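Ralau opens up its gripper trials at Flerneck — and you can borrow our notes

Flerneck, 4/14/18

We're a small firm and we don't send out many press releases, so please bear with me if this one rambles a bit. The short version is that Ralau has finished the first part of its finger and camera trials for two-armed bench robots, and from June we're letting other workshops see the lot: the logs, the drawings and the bits that went wrong.

It started with a grumble. One of our customers, Panasiuk, does small assembly work and kept asking me which fingers they ought to buy. I kept saying "it depends", and after a while I got tired of hearing myself say it! So we set up a bench at our Flerneck workshop and started picking things up. We ran 2,419 picks in all, using plain hard fingers and fingers with ribbed pads, on everything from smooth rings to soft, floppy bits that never sit the same way twice.
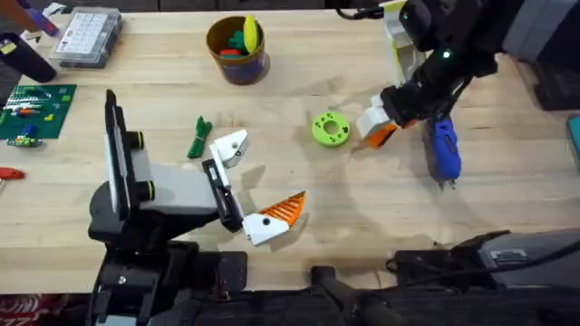 The trial bench at Flerneck, with both arms reaching in and the green ring between them.

I had a favourite before we began and I may as well own up to it. I wanted the plain fingers to win, as they're cheap and easy to wipe down. On flat-sided parts they did very nicely. On anything round they let me down, and of the 202 drops we logged, 59 were one ring part slipping out at the same point in the lift. The padded fingers were much calmer with it. They do wear, though, and I've gone through more pads than I'd like to admit.

Cameras were the other big question. Mounting one on the wrist gives a lovely close view of the part, but it also makes the arm bulkier, and on a busy bench you feel that straight away. We ended up re-teaching several moves just to keep the housing clear of the other arm. I still think it's worth having — ask me again after the next round.

Both arms were run from Plotbridge, our own control software, and the trials have already changed it. You can now set the closing speed for each gripper separately, and the drop log finally saves itself without somebody having to remember. Existing users get both changes in the June update at no extra cost.

The second part of the trials covers hand tools, including powered screwdrivers, and we're hoping to log up to 2,000 more picks. If you've got an awkward part that you'd like us to try, do get in touch. Small and slippery is very welcome, and we'll send it back when we're done.

Press and workshop enquiries: please write to the Ralau trials desk at Flerneck. Visits to the bench are by appointment from June.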